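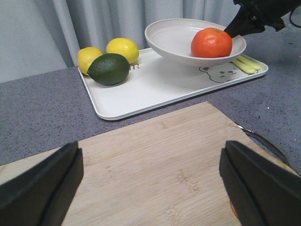 Kitchen worktop check – holiday let, Fatlow Cottage
Last revised May 2, 2021, by Zahira Pillai

Walk round once with the list in hand before you move anything. Mark each line OK, Fix or Ask, and write the comment on the same line. Allow 28 minutes if the last guests left the kitchen tidy.

1. Worktop surface
Wipe down with warm water and a drop of washing-up liquid, then dry with a clean cloth. Speckled stone hides crumbs and dried juice very well, so go over it with the flat of your hand as well as looking.
Comment: OK. One sticky patch by the wall, came off with a second wipe.

2. Joints and sealant
Check the line where the worktop meets the wall. Note any gap or black spotting.
Comment: Fix. Sealant lifting behind the kettle. Was fine in December.

3. Chopping boards
Look for splits, deep cuts and any smell of onion. Stand boards on edge to dry, never flat. Bamboo boards are oiled at each changeover and left overnight. No raw meat on bamboo – the plastic board in the lower cupboard is for that.
Comment: OK. Oiled.

4. Knives and metal utensils
Nothing sharp left under a board, a cloth or a tray. Lift each one and check. Adult knives go back in the block with the handles facing the wall.
Comment: OK after tidying.

5. Curtain
The hem should be clean and the hooks all in place. Keep the curtain well away from the toaster and kettle, which live at the other end. Wash at every fourth changeover, or sooner if there is any grease on it.
Comment: Ask. Two hooks missing on the rail. Are there spares in the Brindard box?
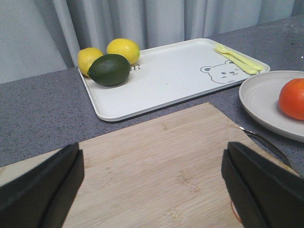 6. Serving tray and welcome fruit
Fruit is bought fresh for each booking and washed before it goes out. Turn every piece over and press gently near the stalk end. Anything soft, split or dusty green goes in the food waste, but do make sure you are not throwing out a good lime for being dark. Keep the fruit together at one end, as with the two lemons and the lime on the bear tray, so that there is room for the children's cutlery at the other. The tray has a low rim and will not hold anything that rolls if you carry it at a tilt. Put it in place first and load it afterwards.
Comment: OK. Lemons firm, lime firm.

7. Children's cutlery
The yellow plastic fork and knife stay with the bear tray. Check the tips and edges for bite marks and rough bits. Throw away anything cracked and tell me, so that I can order more. Wash by hand.
Comment: OK. Slight scratching on the knife, will do for now.

8. Printed trays
No scouring pads. The bear and the lettering are printed on and will wear off. Use a soft sponge and dry straight away. Do not stand hot pans on them.
Comment: OK.

9. Sockets and leads
Switch off at the wall, look for scorch marks, and check that no lead hangs over the front of the worktop.
Comment: OK.

10. Signing off
Sheet goes in the blue folder under the booking number. Today's is 1032. Any Fix costing more than £200 comes to me before you ring anyone.
Comment: Sealant and hooks carried forward.

Checked by: Chathurika Wanigasekara

Comments (3)

Benjelloun
We use something close to this for our own flat. How often do you replace the bamboo boards? Ours went grey in under a year and I don't know if it's the oil or the dishwasher.

Zahira Pillai
The dishwasher, I should think. Ours have never been in one. I sand them lightly when they start to feel furry, then oil them twice.

ornine66
Item 4 should be higher up the list in my view. I once picked up a wet cloth with a paring knife in it and needed three stitches. Otherwise useful, have printed it out for my sister.

Fatlow Cottage changeover notes | Contact Zahira | Back to top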